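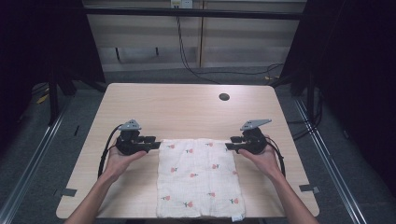 White muslin with a small red flower print, tag at the lower right corner.

Shrinkage in double gauze, continued. Golnar Zarei asked why I wash the yardage before cutting when the bolt says preshrunk. My last length from Salehi measured 292 cm off the bolt and lost 21 cm after one warm wash and a tumble dry. Width barely moved. The loss is mostly in the warp, which is held under tension on the loom and relaxes in water.

Current procedure: zigzag the raw ends, wash warm, dry on low, repeat once. The second cycle usually takes out another centimeter or two. Press with steam but don't drag the iron - gauze stretches on the bias and stays that way until the next wash.

For hems I use a size 70 needle and a 3 mm stitch. Shorter stitches pucker the two layers. I still haven't tested the Lomthorpe thread, so no numbers on that until March.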